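Bevico bottling works, Conurau: open day

The Bevico works sits at the far end of Conurau, past the grain store and a car wash that was closed for cleaning. The open day is held every November, when the soda business is slow and the company can spare the parking lot. Entry is free, but the shuttle from the station costs 2 dollars each way, and you can draw your own conclusions about where the money is made.

I have been drinking Bugti since I was tall enough to reach the machine. For anyone who grew up elsewhere, it is a dark orange soda that tastes of quince and slightly of the inside of a new car. There are people in Conurau who will tell you it was better in glass. I am one of them, and I came hoping to say so to somebody official.

The tour starts in the visitor room with a film. The film is 30 minutes long and most of it is weather: sun on the hills, rain on the hills, a stream. Eventually the stream reaches the plant and the narrator becomes emotional. I should mention that the water comes from the town supply, as our guide told us cheerfully the moment the lights went up.

After that you get a hairnet, a yellow vest and a paper map. The map is very handsome and shows the building as it was before they moved the syrup room. Our group followed it to a locked door, waited there in a respectful silence, and was then collected and taken the other way.

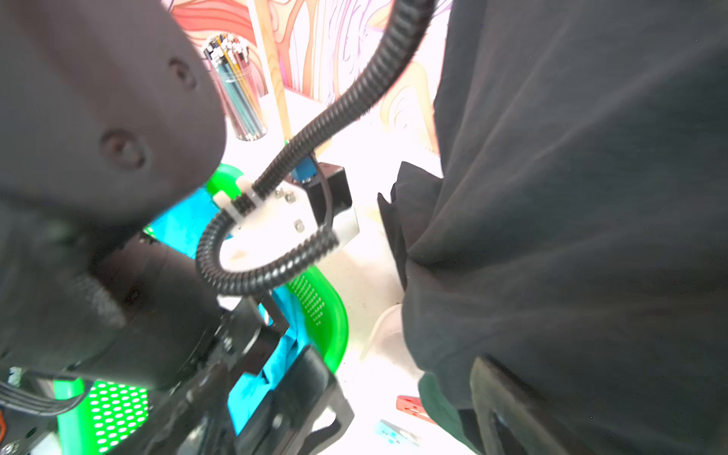
The syrup room was worth the detour. It is warm, it smells like every birthday party I went to before the age of ten, and the floor holds on to your shoes a little. To get there we went out past the boiler house, along the loading dock, back in through the canteen and up a flight of stairs we later came down again. The black corrugated conduit in the photo takes a long curve and a full loop on its way to a white bracket, and I have since been using it to explain the route to my family. The recipe itself is kept secret. We were allowed to look at the lid of the tank.

The filling hall is the loud part. Hand signals take over, and I learned afterward that I had agreed to join the mailing list. Bottles go by at a speed that makes you feel unemployed. A sign over the line says 666 DAYS WITHOUT A LOST BATCH, which the guide admitted they had been hoping to get past before the visitors came.

Lunch is in the canteen, 108 steps up from the yard — they are numbered, as part of a wellness effort from some earlier management. The Hurkell bakery had a table at the top with cheese rolls and a prune cake. Get the cake. The coffee was made by a beverage company, so I had expected more from it.

The tasting closes the day. You are given plain Bugti, Bugti with lime, and a new one described on the card as "garden." I asked the woman pouring whether it used to come in glass. She said yes, and that it was better then, and handed me a plastic bottle to take home.

Wear flat shoes. The last shuttle leaves before the tasting ends, so keep an eye on the clock or bring a car. The gift shop takes cards but will not be happy about it.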